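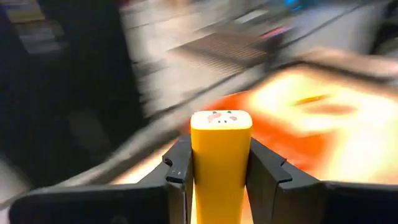
Chapter 4
The Body in the Ring: How Wrestlers Learn to Act Without Words

Most of us come to professional wrestling through a voice. Somebody is shouting on the television in the next room, a bell rings, and an announcer tells us that one very large man has betrayed another very large man who used to be his friend. It is natural, then, to think of wrestling as a talking business, and in Chapter 3 we spent a good many pages on the promo, the interview, and the long evening argument at the microphone. In this chapter I'd like us to turn the sound down.

I mean that in the plainest way. When I first taught this course, I brought in a tape of a tag match from the Celtdale Armory and the speakers in our classroom failed before the opening bell. I was all ready to cancel and send everybody home early (it was February, it was sleeting, and I would have been forgiven). But we left the tape running while I fussed with the cables, and by the time I looked up the whole room was leaning forward. They knew who the villain was. They knew whose knee was bad, and which partner was getting tired of waiting on the apron. They had all that from shoulders, hands, and the way a man walks when he thinks the referee isn't looking. I have taught the silent match every year since, on purpose.

What this chapter covers

We will begin with selling, the craft of showing pain, surprise, or fatigue so that it can be read from the cheap seats. Then we'll move to stance and entrance, and to the question of size, where the giant and the small wrestler have very different problems to solve. The last third of the chapter follows a single performer, Orlando Ticona, from his first training camp through his years with the Pluveck promotion and on to the handful of television parts that made him known to people who had never bought a ticket to a match.

4.1 Playing to the back row

The Celtdale Armory held 1,453 people when every folding chair was out. For the card we'll be studying, the promoter's ledger shows 1,449 tickets sold, and I have always felt a little sorry about those four chairs. Now think about what such a room asks of a performer. Somebody in row two can see you wince. Somebody up by the doors can see that you are a person in green trunks, and perhaps that you have stopped moving.

Wendell Ridgeway, who trained most of the Pluveck roster, had his students practice across the full length of the gym with the lights half down. One student wrestled and the rest stood against the far wall and called out what they thought was hurt. If they said "elbow" and he meant "wrist," they did it over. Samer Hijazi, a student of his in those years, remembered the drill in a letter to me:

"I thought I was being enormous. I thought I looked ridiculous. And from the far wall they were yelling that they couldn't tell if I was hurt or looking for my keys."

Stage actors will recognize the problem, and so will anyone who has played a parade or a county fair. The trouble is that the wrestler has to solve it in all directions at once. There's no back wall to turn away from - every side of the ring has paid to get in.

4.2 A first look at Ticona

Ticona was 41 when he took his first speaking role, as the school wrestling coach in a short-lived family comedy called Vumulari. He had by then been in the ring for most of his adult life, and the director, Jhonatan Espinoza, found that he had the opposite of the usual trouble with new actors. He did far too much. A raised eyebrow that would have carried nicely to the doors of the armory filled the whole screen like a weather event.

Espinoza's answer was to have him play his scenes sitting down whenever the story allowed. Cristian Quintero, his longtime ring partner, teased him about it for years, but if you watch the episodes in order you can see him getting quieter, a bit at a time, until the hospital corridor scene, where he hardly does anything at all and I find it very hard to look elsewhere. We will come back to that scene in Section 4.6, so please do watch it beforehand if you can.

Before you read on

Choose any match you like, of any era, and watch ten minutes of it with the sound off. Keep a pencil handy. Write down the moment you first knew which wrestler you were meant to root for, and what the body was doing just then. Don't worry about the names of the holds - we'll get to those, and Mamani's glossary at the back of the book is a great help. Bring your notes to the first discussion, where we'll compare them with what the announcers were saying all along.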